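June, evening, after the second shift

Today was all cloth again, and my right hand is tired.

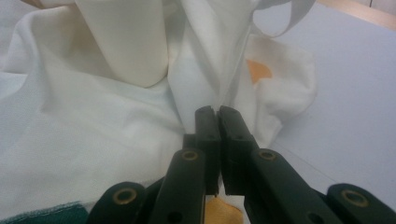

Why must a person hold the gripper, if it is the robot that has to learn? Lutfa asked me this at lunch, and I told her that the robot needs many examples of a hand doing the job well, and with a tool the same shape as its own fingers it can copy them more easily.

She accepted this, but then she wanted to know who teaches the person. I had no good answer. I was taught by Bronwyn in one morning, and the rest I learned by dropping things.

The task for this week is to take one piece from a pile, lift it, and put it flat on the table. At home I do this without thinking. With the gripper I have to think about everything. If I close the jaws too low I take two layers. If I close them only on the top of a fold, the cloth slides out when I lift. White on white is the worst, because I cannot see where one piece finishes and the next one begins. I have started to look for the shadow and not for the edge, and this helps me a little.

In the morning I threw away seven recordings. Two were my fault completely, I went too fast. For the others Rizwan says I stopped in the middle to think, and the robot will learn to stop also. I felt ashamed, but he was kind about it. He said I should decide before I start to move, and if I decide badly I should finish badly and mark it in the Nemano sheet.

After lunch it went better. I tried to breathe out each time I closed the jaws, like my aunt taught me for threading a needle. I did roughly six good ones in a row before Myfanwy came to change the cloths, and I was a little sorry to see my pile go.

Bronwyn wants me to try the remote control arm next month. I am not sure I want it. With the gripper in my hand I can still feel when the cloth pulls. With the arm I would have only my eyes.

I must remember to ask Rizwan about the towels, if we pinch at the corner or in the middle. Also buy rice and call Dilani before nine.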